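The Metow local archive server is supplied as a kit of software on a USB stick. You provide the computer. Section 4 covers fitting the archive disk and preparing it for use. If your machine was supplied by Gotwood with the disk already fitted, go straight to 4.4.

## 4.1 Before you start

Read the whole section once before touching the computer. You will need:

- a desktop computer that passed the check in section 2
- one 3.5-inch hard drive for the archive, kept separate from the system disk
- a SATA data cable, if there isn't a spare one in the case
- a cross-head screwdriver
- the Metow USB stick
- the archive name and site code from your welcome letter

The archive name can't be changed once records have been added. Waltraud Bühler at the Carkiston office keeps the list of names already in use, and will reserve one for you if your letter doesn't give one.

**Caution:** The disk is erased during set-up. Copy anything you want to keep to another machine first. Metow cannot recover files from an erased disk.

## 4.2 Fitting the archive disk

1. Shut the computer down from the menu. Switch off at the wall and take out the mains lead.
2. Press the power button once and let go. This clears any charge left in the power supply.
3. Remove the side panel and keep the screws together.
4. Touch bare metal on the case before you handle the disk or any of the boards.
5. Find an empty drive bay. Write the serial number of the disk on the record sheet now, as the label may be hard to read once the disk is in.
6. Put the disk in its caddy and slide it into the bay.
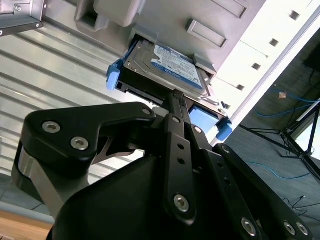 Caddies differ from one make of computer to the next, and the maker's own handbook is the best guide to yours. Many are colour-coded: blue plastic, as on this one with its light-blue latch at the end of the drive, marks the parts meant to be handled. Keep the disk level as it goes in, and stop if it binds. A disk that is forced in at an angle can damage the caddy and, in some cases, the connectors. If your computer has no caddies, fix the disk with the four short screws that came with it.

7. Connect the data cable to a free socket on the motherboard and to the disk.
8. Connect a power plug to the disk. The plug is shaped so that it goes on one way only.
9. Check that no cable is resting against a fan.

**Note:** Write down which socket the data cable goes to. The set-up program lists disks by socket number, and on a machine with several disks this is the quickest way to tell them apart.

## 4.3 Checking the inside of the case

It is worth a few minutes to look over the other parts while the panel is off. Most of the calls we get in the first week come down to a loose cable or a memory module that has worked free in transit.

- Press each memory module down until the latches at both ends close.
- Push each power plug home.
- Brush dust from the vents. Don't use a household vacuum cleaner inside the case.
- Leave the processor and its socket alone.

Lay the tower on its side for this work if you can — the cards and plugs are much easier to reach.
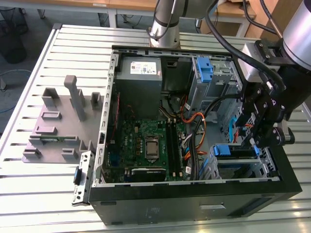

## 4.4 Preparing the disk

1. Refit the side panel, stand the computer up and connect the mains lead, screen, keyboard and network cable.
2. Insert the Metow USB stick and switch on.
3. At the first screen, choose **Set up archive disk**.
4. Select the disk from the list. Compare the serial number on the screen with the one on your record sheet. If they don't match, choose **Back**.
5. Type the archive name and the site code. The name may be up to 41 characters long, with no spaces.
6. Type ERASE in capitals and press Enter.
7. Wait for the progress figure to reach 100. Don't switch off during this step, even if the figure stays the same for a long time.
8. Remove the USB stick when asked, and let the computer restart.

**Note:** If the disk isn't in the list, shut down, take out the mains lead and check both of its plugs.

## 4.5 If the disk still isn't found

Go through these in order. Stop when the disk appears.

1. Swap the data cable for a known good one.
2. Move the cable to a different socket on the motherboard. On older machines some sockets are turned off in the BIOS — the computer's handbook will say how to turn them on.
3. Try a different power plug.
4. Fit the disk in another computer. If it isn't found there either, return it to the seller.
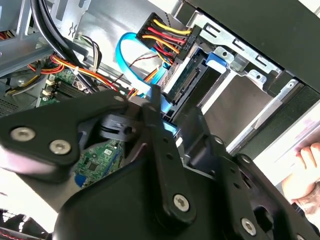
*Cables near the drive bay, case open.*

Sites that use the Urban catalogue should also ring Miloslav Jelínek before moving to section 5. The Urban import was changed in January, and catalogues saved before then need a small conversion file that is not on the USB stick.

## 4.6 Record sheet

Fill this in and keep it with the computer.

- Archive name:
- Site code:
- Disk serial number:
- Motherboard socket number:
- Fitted by:
- Date fitted:

Section 4 last revised 26 June 2026. Continue to section 5, Adding users.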